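Workshop notebook, prep room side
November 2022

Okay, picking this up again after leaving it alone since September. The question is still the cosmetic wax. We've been using the Bernel medium for nearly everything and it's fine, it really is, but it goes slack on me under the chapel lights, and I'm tired of touching up a chin ten minutes before the family walks in!

So I got a tub of the Dustberg firm and did a side by side on the practice heads (the two old plaster ones, with the chipped ear). Same fill on both, a cheek hollow and a bit of lip line. Bernel on the left head, Dustberg on the right. Stippled both with the short brush, then set them under the lamp for 40 minutes.

Bernel: smooth going on, edges feather out beautifully, and by the end the lower edge of the cheek had dropped a little. I could see it from the door. Dustberg: a pain to start. I had to warm it in my hands a good long while and it still dragged on the spatula, but once it was down it stayed down. Surface took powder better than I thought it would. Color is a shade too pink for most of what we do, so somebody is going to have to mix.

I tried blending the two, half and half, and I like that best so far. Need to do it again with the mix weighed out properly, because I eyeballed it and then couldn't get the second batch to match the first. My own fault. Write it down next time, me.
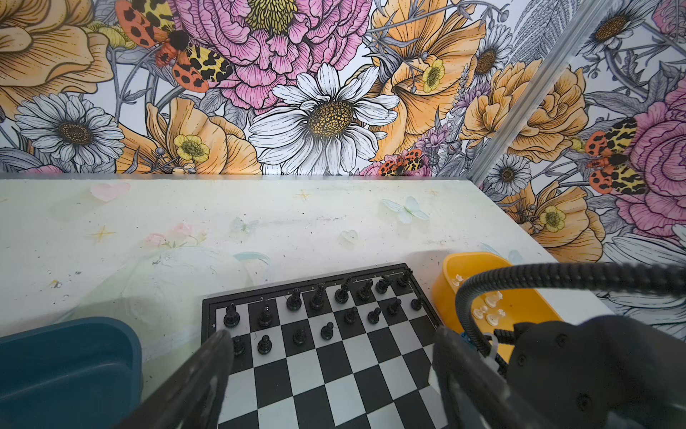 Got a note back on the wax from Demodine, where I'd asked how they handle the slump. They said they gave up on firm wax years ago, that it shows every tool mark at close range, and that what they do is turn the lamps down and keep the medium wax in a cool drawer until the last moment. They also think my lip line trouble is the sealer, not the wax, and that I should let the sealer go tacky before I put anything over it. I've been going straight on top of it, so maybe!

I'm not sold on the lamps. Ours are on one switch with the aisle lights, and if I dim the casket end I dim the folks trying to find a seat. But the cool drawer is easy. I moved the Bernel down to the bottom of the steel cabinet this afternoon, next to the tissue builder, and put tape on the front so people quit looking for it on the shelf.

Other bits while I've got the pen out. The Fehr airbrush is spitting again. I took the needle out and soaked it and there was dried foundation packed up behind the tip, so PLEASE run solvent through it when you're done, even if you only did hands. Compressor is set to 10 now, which seems low but gives a nicer mist on the forehead. Leave it there unless you've got a reason.

Still to do: weigh the half and half mix, try it over tacky sealer, try it with the pink knocked back with a touch of the yellow ochre. Also need to order more short brushes, we're down to 2 and one of them sheds.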